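Wadodis家书整理项目 第3期进展报告

致：Levano基金会 Noel Maglaya先生
报告人：Marilou Malabanan
2023年1月4日

Noel先生：

您好！先给您拜个晚年，也代我们Stullbridge这边的几位同事问您和基金会各位同仁好。上一期报告交上去以后，您回的那封长信我们都传着看了，Imelda还把其中讲到您祖母的那一段抄下来，贴在了她自己的工作本里（她说这样不算违反档案规矩，本子是她的）。您在信里问了几件事，有的我当时只简单答了两句，这次就趁着写报告的机会，慢慢地、尽量完整地跟您说一说。写得长了，请您多担待，我这个人一提到这批信就收不住。

一、整理与誊录的进度

先说您最关心的。到上个月月底，各家交来的信件当中，将近2000封已经完成初步登记，也就是说，每一封都有了编号，有了写信人和收信人的名字（能认得出来的都写上了），有了寄出地，有了信纸和信封的状况说明。做过登记的信都平展开来，夹进了无酸纸的夹页里，按家庭分盒存放，盒子上架的次序跟登记簿一致。

誊录比登记慢得多，这一点我们在申请书里就跟您坦白过，现在做下来，比当初估计的还要再慢一点。原因主要有两个。第一是字迹。早年那批信有不少是在船上写的，写信的人把纸垫在膝盖上，字往一边倒，写到信纸末尾舍不得换页，就绕着边写，有时候还要把纸转过来倒着写完最后几句。第二是语言。一封信里可以有三四种话混在一起，开头的问候用一种，讲钱的时候换一种，骂人的时候再换一种，讲到孩子又换回来。Imelda对着这样的句子，常常一个下午只能定下来半页。我一点也不想催她，她定下来的那半页，过后几乎从来不用改。

我们现在的做法是一个人誊，另一个人对着原件念，念到不一样的地方就停下来商量，商量不定的，用方括号把两种读法都留下。这个做法是第2期中途改过来的，原先是各誊各的，再互相校对，结果校对的人容易顺着前一个人的字看下去，错也跟着错。改了以后慢是慢了，但我自己抽查过几盒，心里踏实很多。

说到读法，跟您讲一个小例子。有一户人家的信里反复出现一个词，前面的誊录稿一直写作“船票”，上下文也勉强说得通，无非是某某人又寄来了“船票”。直到Divina把同一家不同年份的信并排放在一起看，才发现那个词其实是邻居家一个女孩子的小名，写信的人每次都要问一句她好不好。这样一来，整整一串信的意思都不一样了。那户人家现在的长辈听我们讲完，在电话里静了一会儿，然后告诉我们，那个女孩子后来做了他的婶婶。

二、家庭访谈

本期参加访谈的家庭一共是32户，比申请书里写的多，多出来的几户都是听亲戚说起以后自己找上门来的。我们没有推辞，只是跟他们讲明白，访谈可以先做，信件的整理要排到后面去。他们都很体谅。

访谈由我和Divina轮流做，一个人问，一个人记，全程录音，录音以前一定先把同意书逐条念给对方听，念完再签。您在信里建议把同意书的字印大一些，我们照办了，还把“可以随时要求撤回”那一条挪到了最前面。有位老太太听完这一条特别高兴，说那她就放心讲了，讲完了又嘱咐我们，讲她姐夫的那段千万不要撤，要留着。

访谈的内容跟信件能对上的地方，比我们预想的多。信里写得含含糊糊的事情，当事人或者他们的孩子常常一听就知道是怎么回事：哪个月的汇款晚到了，晚到的那个月家里靠什么过的，某一封信为什么语气忽然那么硬。也有对不上的时候，而且对不上的那些往往更要紧。家里人记得父亲从来不写信，盒子里却明明有父亲的信，写得还很长。遇到这样的情况，我们的规矩是不当场拿出来，先问对方愿不愿意看，愿意的话，约一个他们自己觉得合适的时间，家里谁陪着来也由他们定。

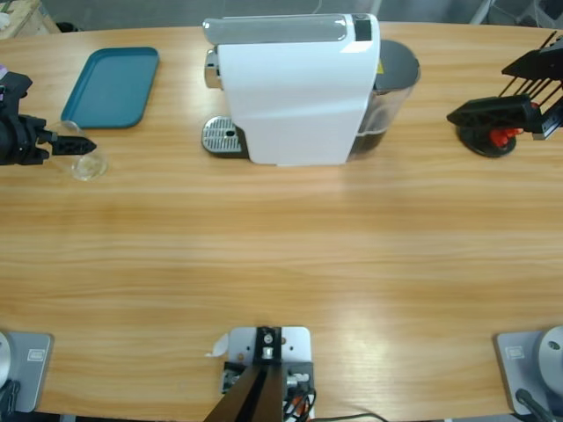 访谈时间的安排，本期也做了一些调整。原来我们照着办公时间约人，后来发现许多受访者要上夜班，或者白天要带孙辈，能腾出来的时间零零碎碎的，于是改成由对方先提时间，我们来凑。这样做下来，一次谈话常常分成几回才能讲完，中间隔上一段日子，人回去想一想，再来的时候反而讲得更细。地方我们也想尽量弄得像家里一点，不要让人一坐下就觉得是在办事。长木桌上摆着白色的胶囊咖啡机，旁边有玻璃杯，谁渴了自己动手，不用等人招呼；Divina说，很多最好的话都是在等咖啡的那会儿说出来的，所以她现在学会了早一点开录音，当然是征得对方同意以后。我们还定了一条小规矩，原件不上有饮料的桌子，要看信就挪到里间去看，手擦干净，一次只取一封。受访者对这一条都很当回事，有位大叔每次进里间之前都要把袖口卷起来，卷得整整齐齐的。

访谈录音的转写，目前跟得上访谈的进度，只有讲方言特别重的几份还压在手里，要等Imelda有空的时候逐句听。索引由Divina负责，按人名、船名、地名和事由四条线来编。事由这条线最费脑筋，比如“借钱”和“帮忙垫钱”到底算不算一回事，我们为这个争论过好几次，最后决定照写信人自己的说法来分，他说是借就归在借，他说是垫就归在垫，另外再加互见。

三、装订与修复

需要修复的信件，本期仍然委托Tolentino装订铺来做。Janelle Tolentino女士您在去年的交流会上见过，就是给大家演示怎样用浆糊补信封折角的那一位。她收的还是老价钱，交件也准时，只有一批因为要等纸，晚了些日子，事先跟我们打过招呼。

修复的原则我们跟她反复谈过，能不动的就不动。信纸上的油渍、水渍、小孩子画上去的道道，一律保留；撕裂的地方只从背面托一层薄纸，托到能安全翻动为止；从前用透明胶带粘过的，能揭则揭，揭不下来的就留着，在登记簿上注明。有一封信是家里人自己用针线缝起来的，线的颜色跟信纸一点也不搭，Janelle看了半天，说这个缝得比她好，不要拆。我们就没有拆，另外做了一个略厚的夹页，让线头那一面不至于磨到别的信。

有些家庭希望拿到一本可以摆在家里翻看的册子，这也是申请书里答应过的。册子由我们排好版，印出来以后交给Janelle装订，用的是线装，翻开可以平摊。已经交到各家手里的那些，反馈都很好，提得最多的意见是字还可以再大一点，还有就是希望多印几本，好分给在外地的兄弟姐妹。字的大小我们已经在改了。多印的费用不在预算里，我们跟几户人家商量下来，超出的部分由他们自己付成本价，基金会的经费一分不动，这一点请您放心。

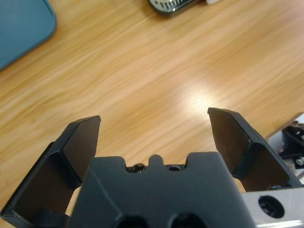

册子里收哪些信、不收哪些信，完全由各家自己决定。我们只提供一份完整的誊录稿，让他们拿笔去圈。有的人家全都要，连只写了一句“钱已收到”的也要；有的人家挑得很严，挑到最后剩下薄薄一本。也有一家人意见不合的，姐姐想收，弟弟不想收，我们就把稿子先放着，等他们自己谈拢。这样的册子本期还有几本没有定稿，我在附表里都标了“待家属确认”，没有写预计完成的日子，因为这种事情真的急不得。

四、关于公开与封存

您在信里问，有没有家庭要求信件暂不公开，我们打算怎么处理。有的，而且这次我想多说几句，因为上一期报告里我写得太简略了。

我们给各家三个选择：登记后即可公开阅览；只公开誊录稿，不公开原件图像；或者全部封存到指定的年份。选第三种的不多，其中封存时间最长的一批定在2061年启封。交信来的那位女士自己算过，到那个时候，信里提到的人应该都不在意了，她的外孙女也到了她现在的年纪。她希望由外孙女来开第一封。我们已经跟她签好了文书，盒子加了封条，封条上有她的签名和我的签名，登记簿里只写了盒号和启封年份，别的一概不写。

这样一来，就牵涉到长期保管的问题。我们这个项目本身是有期限的，盒子却要放那么多年，总得有一个比我们更长久的地方来接手。Stullbridge的公共图书馆有一间恒温的库房，我去谈过，馆方原则上愿意代存，条件是我们得把目录按他们的格式重做一份，另外要有一份写清楚权利归属的协议。目录的事Divina已经动手了，协议的草稿我附在后面，很想请基金会的法务帮忙看一眼，尤其是“保管人变更”那一条，我写了几遍，总觉得还有漏洞。

五、活动与培训

本期办了一回读信会，地点在图书馆的阅览室，读的都是各家同意公开的信，由写信人的家属自己上去读。原先我们担心大家不好意思，准备了Imelda来代读，后来她从头到尾只读了一封，是一位老先生嗓子不舒服，临时托她的。读信会之后陆陆续续有人来问怎么保存自己家里的信，我们就顺势开了一个小小的培训班，教大家怎样拆订书钉，怎样选纸袋，怎样在信封外面做标记而不写到信封上。教材是Janelle和我一起编的，很朴素，您要是有兴趣，我寄一份给您。

培训班里学得最认真的，倒有好几位是年轻人，他们手里没有什么纸质的信，想问的是手机里的语音留言怎么留下来。这个问题我们目前答得不好，只能教他们把文件导出来、改好文件名、多存一处。我记下来了，觉得将来也许值得另外做一件事，不过眼下还是先把手里的信做完，不敢贪多。

六、经费

详细的收支表附在后面，这里只交代几个大概的情况。人员费用与预算持平。修复与装订略有结余，主要是需要托裱的信比原先估计的少。耗材超了一些，无酸纸盒涨价涨得厉害，我们换过一家供应商，样品送来一摸就知道不行，又换了回去。交通费也有一点超支，是访谈多出来的那几户人家住得远。两边相抵，总数仍在基金会核定的范围之内。我想请您批准的是，把修复项下的结余转一部分到耗材项下，用来把剩下的盒子一次买齐，免得过些日子又涨。如果手续上需要单独写一份申请，您告诉我一声，我马上补来。

七、遇到的困难

该说的困难也得跟您说。头一件还是Imelda的眼睛。她自己从来不提，是我看她把台灯越拉越近才问出来的。我们给她换了一个带放大镜的灯架，又把她每天看原件的时间压短了，剩下的时间请她对着录音工作。她起初不太乐意，现在也习惯了。进度上会受一些影响，我宁可在这里先向您说明，也不愿意让她赶。

再有一件，是有一户人家在中途把信全部取回去了。同意书上写得清清楚楚，他们有这个权利，我们当天就把原件、誊录稿连同图像一并交还，登记簿里相应的条目也做了注销。原因他们没有讲，我们也没有问。过了一阵子，那家的小儿子自己来参加了培训班，坐在后排，听得很仔细。

还有一件是我自己的疏忽。第2期报告的附表里，有两盒信的盒号写颠倒了，是Divina做图书馆目录的时候查出来的，实物没有放错，错只错在表上。更正后的表随这份报告一起寄上，请您把旧的那份作废。

八、下一阶段的安排

接下来，我们打算先集中力量把尚未誊录的信按家庭一盒一盒做完，做完一盒就给那家人送一份稿子，不等全部齐了再送。图书馆格式的目录争取在二月交出第一部分，让馆方先试着导进系统，看看有什么问题。访谈方面暂时不再接新的家庭，把已经谈了一半的谈完。册子照常做。读信会还想再办一回，这次想请几家的孩子来读，读他们曾祖父母的信，有两个小朋友已经在家里练起来了，听说有一个嫌信太短，问能不能加一点。

另外有一件小事想先跟您打个招呼。您上次提到想亲自过来看看，大家都很盼着。您来的时候如果方便，请把您祖母的那几封信也带上吧，不交给我们也没有关系，Imelda只是想看一看那种写法，她说您抄给我们的那两句里有一个字，她怀疑您家里一直都念错了。住的地方我来安排，图书馆后面那条街上有一家很干净的小旅馆，早饭也不错。您只要提前告诉我日子就行，最好避开Divina交目录的那几天，她那几天谁来都不大说话的。

附件：收支明细表；第2期附表更正件；图书馆代存协议草稿；各户册子进度表。

Marilou Malabanan 敬上
Wadodis家书整理项目，Stullbridge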